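Home News Features Guides Archive

The plain towel and how to fold it

August
By the Features desk
3 comments | 159 shares

Ask people how they fold a towel and most will show you with their hands before they say a word. We spent an afternoon talking about it with the person who runs linen at the Woltthorpe guest house, who asked to be left unnamed and who has been folding towels for a living for a long time.
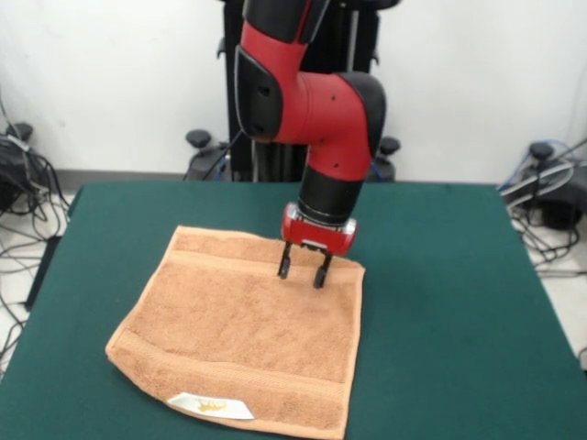
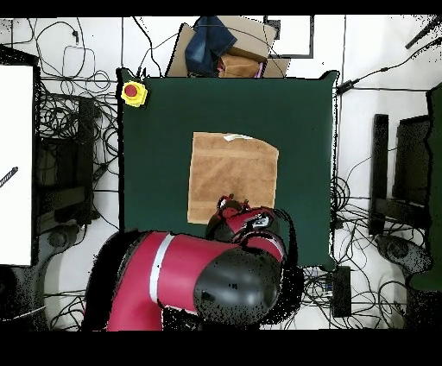

A terry towel on a dark green tabletop.

Linen and Laundry Section, Zaradeck Household Review

The guest house has a sister property at Skollidthorpe, and the linen for both is handled in one room. Last year the stock list came to 2,395 pieces, and towels made up the largest share of it. Sheets take more room on the shelf, but towels come back every day.

"People think the fold is the job," the linen keeper said. "The job is getting it flat first. If one corner is pulled out, you can fold it as carefully as you like and you'll have a crooked towel."

Getting it flat starts with finding the corners. A towel that has been through a dryer rarely lies square. One side may have drawn in along the hem, and the stitching there shrinks at a different rate from the loops. The linen keeper lays the towel down, takes two corners on the same short side and gives one tug outward, then does the other end. After that the hand goes from the middle toward the edges, once.

"Once is enough. If you keep stroking it you just move the wrinkle around."

We asked about the table. The linen keeper likes a cloth cover, pulled tight and pinned underneath, and prefers a dark one. Lint shows up on it, and so does the edge of a pale towel. A bare tabletop lets the towel slide when you bring one side over. The cover in the linen room gets brushed at noon and again at closing.

For a bath towel, the house fold is in half lengthwise, in half again, and then in thirds. Hand towels get two folds and no more. The band that runs across many towels is a useful guide – the linen keeper lines it up with itself and lets the hem fall where it wants.

"The hem lies to you. The band usually doesn't, unless it's a cheap towel, and then nothing on it is straight."

Tags were the next subject. At Woltthorpe they go inside the fold. At Skollidthorpe they used to be left showing so the staff could read the size, and switching everybody over took most of a season. The linen keeper still finds a few done the old way.

Both houses buy from Ahmadpour, a supplier that sells in tan, peach and white. White is for the guest rooms. The colors go to the pool and the kitchen, where stains are harder to avoid. Stacks are kept to one kind of cloth, with the rounded edge facing out, and denim aprons have their own shelf because the dye can rub off on lighter fabric.

"I did lose a few white ones that way, when I started," the linen keeper said. "They became rags. We always need rags."

On softener, the answer was short: none. It coats the loops and the towel stops taking up water. A good shake before the dryer does more, and so does leaving some space in the drum.

We also asked how long a good towel lasts in a busy house. The linen keeper gives them up to 2 years before the hems start to go, and mends the ones worth mending in the winter, when the pool is closed.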